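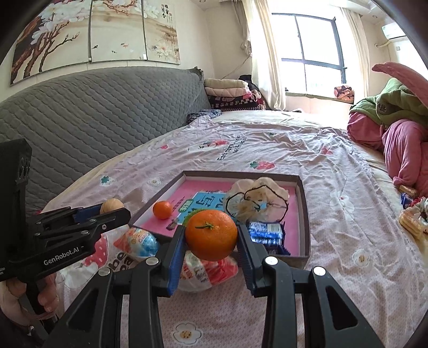

Magdy Salem wants the pad check on the hand-held grippers moved from every 400 grasps to every 194, and the Hendbridge log backs him up. Both sets of blue ridged pads inspected in October had lost grip on one jaw well before the other. The wear shows up first with round, smooth items such as mandarins, where contact is limited to a few ridges.

The revised procedure is short. Wipe the pads with a damp cloth, let them dry, and close the jaws on a paper strip. If the strip pulls free on either side, replace both pads -- never one. Check the four screws on the base while the tool is on the bench. Huiling Song has found two loose this quarter, both on units carried between sites without a case.

Replacement pads are in the Tusdale cabinet, drawer 79. Write the grasp count on the tag when a new pair goes on, and reset the counter before the tool goes back out. Amerley Agyeman has the old tags.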